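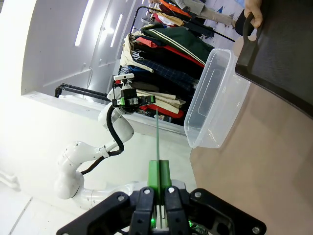
Section 6 of this guide applies to sites where the Mivov garment handling cell has been placed in an existing sorting area and where staff will continue to work beside it. It covers the change in duties, the daily start of the cell, shared work at the rack, and the handover between shifts. Supervisors should read the whole section before the first shift with the cell in service. At a Mivov station the arm works close to an ordinary clothing rack, with jackets, shirts and trousers hung together on one rail, and the storage bin and trays are handled within reach of the same station. The rules for who may reach into that space, and when, are therefore set out in full.

6.1 Changes to job duties

Before the cell is put into service, the site must issue a revised duty sheet to every person assigned to the sorting area. The sheet must state which tasks pass to the cell, which stay with staff, and which are shared.

Tasks that pass to the cell: picking single garments from the rack, presenting them for tag reading, and returning them to the rail.

Tasks that stay with staff: checking for damage, emptying pockets, judging stains, deciding whether an item is fit for resale, and all handling of bins and trays.

Shared tasks: loading the rack and clearing stopped picks.

Note: The cell does not grade garments. At the Soddale depot, where it was first installed in April, grading remained with the sorting staff and the grading time allowed per item was not reduced. Sites that wish to change the time allowed must first complete the workload review in Section 9.

6.2 Starting the cell

1. Confirm that the previous shift has signed the Brirnow log. If the log is unsigned, do not start the cell. Call the shift supervisor.

2. Walk the full floor area marked for the cell. Remove hangers, packaging and loose garments.

3. Check that the gripper fingers are clean and that no thread or fabric is caught between them.

4. Check the arm cable along its full length. It must not be pinched, stretched or rubbing against the rack.

5. Load the rack. Leave a gap of 30 mm between hangers. Do not load more than 56 garments.

6. Stand outside the marked area and press START on the operator panel. The arm moves to its home position and waits.

7. Announce "cell running" to everyone in the area, then press CONFIRM.

Caution: Long belts, drawstrings and scarves can wrap around the gripper. Remove them or tie them to the hanger before loading.

6.3 Working beside the cell

1. Only persons listed on the current duty sheet may work at the station.

2. Approach from the bin side. The arm slows when a person enters the outer zone and stops when a person enters the inner zone.

3. Hold trays by the handle and keep them below the height of the rail.

4. Do not take a garment from the gripper by hand. Press RELEASE and wait until the fingers have opened fully.

5. To add or remove garments during a run, press PAUSE first. The arm must be still before anyone touches the rail.

6. After a pause, the person who pressed PAUSE must be the person who presses CONFIRM.

Warning: Never rely on the slow-down function as a substitute for PAUSE. Fabric hanging near the sensor unit can delay detection.

6.4 Clearing a stopped pick

The cell stops after three failed attempts on the same garment and shows code 51 on the panel.

1. Press PAUSE.

2. Remove the garment and place it in the manual bin.

3. Record the item in the Brirnow log under "Returned to hand sorting."

4. Press CONFIRM to resume.

Items returned to hand sorting count toward the shift's normal workload. They must not be held over as extra work at the end of the shift. If code 51 appears repeatedly on similar garments, take that type out of the load and inform the Lambrakis service desk.

6.5 Shift handover

1. Press END SHIFT. The arm returns to its home position.

2. Enter the number of garments handled and the number returned to hand sorting.

3. Report any discomfort, near miss or concern about pace in the comments field. Reports entered here go to the site safety lead and are not used in individual performance records.

4. Sign the log together with the incoming operator.

Note: The cell must be inspected by a trained technician after every 300 hours of operation. The panel shows the hours remaining.

Section 6 last revised August 17, 2025.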